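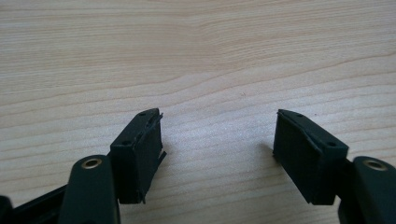
Wood grain on a pale tabletop.

Wura puts you in charge of a river barge with 27 crates in the hold and not enough crew to guard them. It is a turn-based strategy game for PC, made by the small studio Drastar, and it has been in early access since April.

The river is split into five stretches. On each one you choose where to moor, what to sell and who to hire, and the water level changes after every third turn. When it drops, the shallow channels close and the bandits on the banks can reach you. When it rises, you lose the cheap moorings.

Kaja Lukoševičius designed the trading side. Prices in the early builds were random, she says, and players ignored them. "They sold everything at the first town and bought crossbows. Now each town remembers what you sold it last time."

Combat is the weaker half. Fights take place on a small grid and most are over in 3 turns, usually won by whoever moves first. The archers are far too strong – I finished the second stretch with nothing else on deck. Vaughan Stubbs, who runs testing, says a patch will shorten their range and give the boatmen a shove attack.

Saving is only allowed at moorings, so a bad night can cost you half an hour. An easier mode lets you save anywhere, but it also switches off the floods, and the game is dull without them.

Jarrah Goodwin's music is good and there isn't enough of it. The menus are readable on a laptop screen, though the cargo list still can't be sorted by value.

There are 21 hireable crew so far. The last stretch, up to the walled port of Clesamura, is locked until the full release. Drastar has not set a date for that.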